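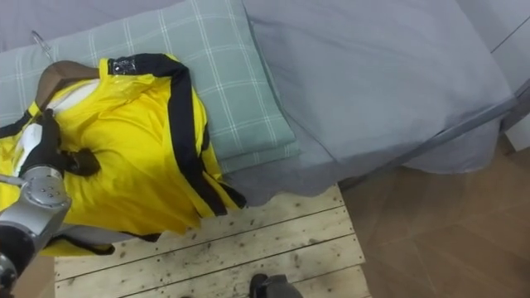
Yellow shirt with black trim, on its hanger.

Stemum is a slideshow add-on for Prendero sites. I loaded 500 pictures in July and it took 3 minutes to build the list.
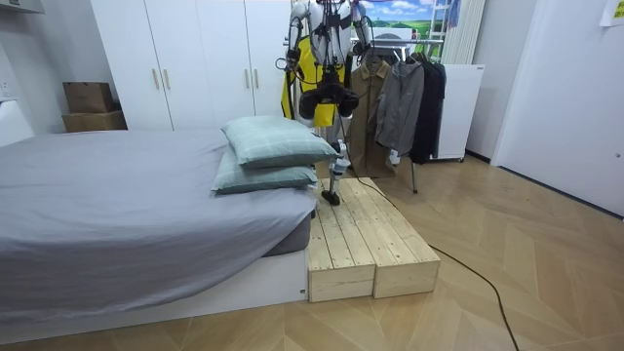
Playback
Slides change cleanly at full width. The timer setting resets after each update - a known fault.

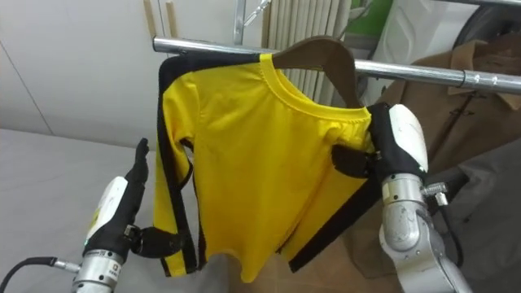

Bellini writes that the timer holds if you save the page twice. I could not repeat this.

Captions wrap at 2 lines.

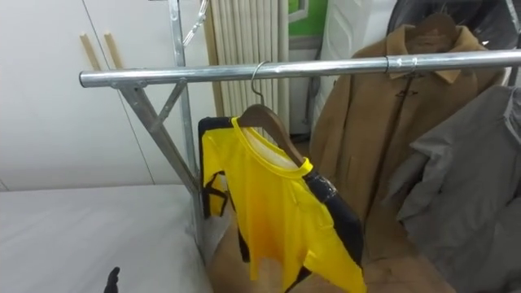
Longer ones are clipped, and there is no setting for it.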